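19 April 2024

Got in before seven and Niilo was already at the cell with the panel off and the coffee going. He says he couldn't sleep. I think he likes the hour before the Rastthorpe truck comes, when the phones are quiet and you can run the arm slow and watch what it does.

Ten weeks since they bolted it down. I looked back through this notebook to check and the February pages are mostly complaints. The noise, the floor drilled up, the packing table moved to the wall by the restrooms where there is no light. I wrote one night that I would be gone by Easter. Well, Easter came and went.

What has changed since then, as far as I can put it down tonight:

I don't pick bath sets any more. For six years that was the morning. Bowl, soap, brush, cloth, lid, label, next one. On a good day I did 600 and my right thumb let me know about it. Now I stand at the second bench and do the ones it leaves, and I load the trays, and I sign the sheet. My thumb is better. My feet are worse, as there is more standing still than there used to be. I asked Trongate for a mat in the first week and asked again today. Shih-chieh wrote it on her hand in front of me, so maybe this time.

The pay stayed where it was. They said in the meeting that it would and it has. But the piece bonus is gone, because you can't pay me by the piece for something I only watch, and what they put in its place is a flat 100 a month. In a slow month that is better. In November and December it will be a lot worse. I said this to Shih-chieh and she didn't argue. She said she would take it up to Seppälä, who own us now and who send a man in a nice coat every few weeks. I believe she will take it up. I don't know what they will do with it.

This morning was soft goods again. Hard things it has been fine with from the start, the soap tins and the jars. Anything that gives is another matter. If it squeezes too lightly the piece slides out, and if it squeezes hard the piece goes thin in the middle and sits wrong in the box. And a bowl makes it harder than a flat tray, with the wall all around and the fingers having to go down inside it without catching the rim. Niilo sets the height in tiny steps and writes each one on a card. He lets me call the grip. I say more or I say less, and he types it in. I am good at this, as it happens. I know how hard you hold a sponge.

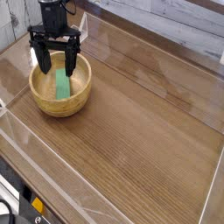 We kept at it until the first break. I asked him if the thing would ever learn to look before it reaches, the way you do, and he said it does look, it only doesn't care. Then he said that was not a technical answer and not to repeat it.

The part I don't like is the stops. When it faults, the light goes amber and the whole line waits, and everybody down at the labels turns their heads to see who is standing nearest. That is always me. With hand picking, if I dropped something I bent down and picked it up and it was over in a second. Now there is a reset, and a code to write down. Fault 801 is the one we get most, lost grip. I see it when I close my eyes. This afternoon we had it twice in a row right before the truck and the driver came in and stood there with his arms folded, as though that would help.

The part I do like, and I would not have said this in February, is that I get to finish a thought. Picking by hand there was no room for one. Last week I worked out the whole seating for my sister's party while loading trays. I also talk more to the people on either side of me. Before, we all had our heads down.

What bothers me is the other two places at the bench. They were not let go, I should be fair about that. One moved over to Drillen, to the cutting hall, and likes it there, or said so when I met her at the bakery. The other took the early pension. But the places were not filled, and I eat lunch at a table for four with one other person now. The man in the coat calls that natural turnover. I call it two chairs.

At the end of shift Shih-chieh asked whether I would do the short course, ten days spread over the summer, so I could change the grips and run the setups without waiting for Niilo. There is a bit more money in it, a grade up. I said I would think. I am 57 and the last course I took was the forklift, and I had to sit the written part two times. Niilo heard us and said I already do half of it out loud. Maybe so. But it is one thing to say more and less and another to be the one who types.

I asked what happens to Niilo if I can do the setups. She said he goes to the second cell. So there will be a second cell. That was the first I had heard of it, and from her face I don't think I was supposed to hear it yet. I haven't told the others. I don't know if I should.

Rained on the way home - missed the early bus by a minute and stood at the stop with the brochure inside my jacket. Soup, then ironed two shirts. The form has to be back by the end of the month. I filled in the name and address and left the rest.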